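Damask (textile pattern)

Damask is a figured weave, and one of the great survivors of textile history! Its motifs come from the play of two weave faces, usually satin and sateen, so even a single-color cloth shows flowers and leaves as the light shifts.

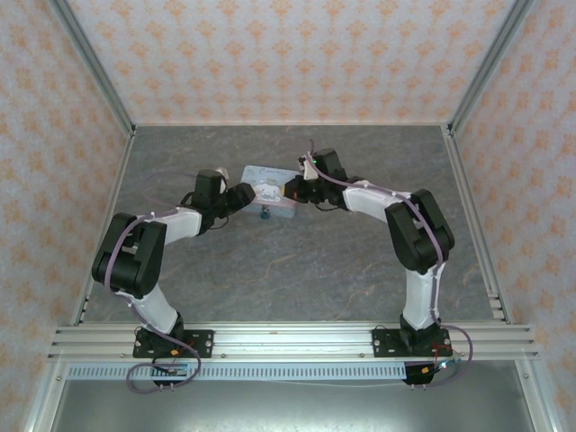
The name comes from Damascus, a busy trading city in the Middle Ages. Jacquard looms later made complex repeats far quicker to weave, and printers carried the look over to wallpaper. The Akau pattern book lists 64 damask repeats, 18 of them in staggered rows (a half-drop layout, loved for hiding seams).

See also: Brocade, Lampas, Half-drop repeat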